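Subject: Re: [cindora-upkeep] Unit 17 stopping at crossings, proposed camera settings
Date: 2021-02-09

I read the change request for unit 17 twice and I'm still not ready to sign off on it. I don't doubt the runs were done. I doubt that they tell us much about a machine that has had its front camera bracket swapped and then never been squared up on the bench.

Putting the two views from the Filip map in here so everyone is talking about the same corner:
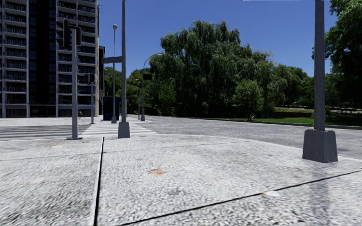
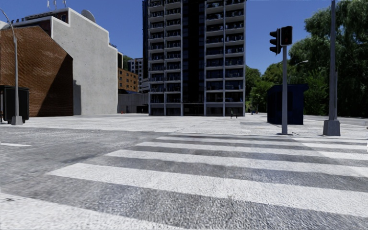 Filip map in Tirgate, both views. Dark joints and stain in the first, zebra stripes up close in the second.

Now the earlier message, with my answers in between.

> We replayed the crossing approach in Tirgate 3,493 times with the
> new threshold. Unit 17 made 84 unneeded stops in total. With the old
> threshold it was stopping on almost every approach, so we consider
> the problem fixed and would like to push the settings to the machine.

Fixed in Tirgate, yes. The simulated camera sits exactly where the config file says it does. The one on unit 17 sits wherever the new Peltetti bracket puts it, and those slots have enough play that I can tilt the camera by hand with the screws snug. If it's pointing low, the machine sees more ground and less of everything else, and it will stop on ground texture whatever number you type in.

I'd also like to know how many of those approaches had anything moving on the road. In the first view the road is clear of vehicles. That's fine for tuning against pavement marks, but please don't call it a crossing test.

> Most of the remaining stops happen on the slabs before the curb. We
> think the detector reads the dark joints as a drop.

This part I believe. Look at the first view. Two black joints, one of them diagonal, with an orange-brown stain between them. A detector that hunts for edges is going to have opinions about that. Raising the threshold until it ignores the joints may well make it ignore a low curb too, and the curb is what we need it to find. Has anyone run the curb check again with the new number? I couldn't find it in the logs.

> The worn paint didn't cause trouble. We see no reason to keep the
> separate stripe profile and suggest removing it.

Leave it in. The stripes in the second view are patchy, with the gray showing through, and I'm glad it coped, but both views have a cloudless blue sky. We had most of our stripe complaints in January, on wet paint with a low sun. Give me a set of runs like that and I'll reconsider.

> Signal reading was good in all runs.

Good how? The red on the forward-facing head in the second view is dim even at that distance, and in the first view it's a faint spot. If the software is getting the state straight from the simulator instead of from the image, then of course it was good. Somebody please check which input was switched on. I've been caught by this one before and lost a whole afternoon to it.

What I want done to the machine first, in this order:

1. Power down, take the nose cover off, and wipe the lens and the inside of the window. The last cover I opened had grease on the inside.

2. Loosen all 4 bracket screws, seat the bracket against the rear stop, then tighten crosswise. Use the torque driver. No thread locker yet.

3. Put the machine on the level plate with both front tires at the same pressure. A soft tire throws the pitch off and you'll end up calibrating the tire.

4. Run the target board routine and save the result under a new name. Don't overwrite the old one. I want to compare them.

5. Copy the measured camera pose into Tirgate and rerun the same approaches with the old threshold. If the false stops go away by themselves, we're done and the new threshold goes in the bin.

6. If they don't go away, try the new threshold, with the curb check included this time.

Thread locker goes on after step 5 passes, and then the cover.

None of this needs parts except possibly the cover gasket, which was flattened on one side last time I looked. There should be spares in the drawer under the charger.

Until somebody posts the pose file from step 4, I'm keeping unit 17 tagged out. And please leave the other Cindora units on the current settings. They don't have this bracket and they don't have this fault, so I can't see what a fleet-wide push would be for.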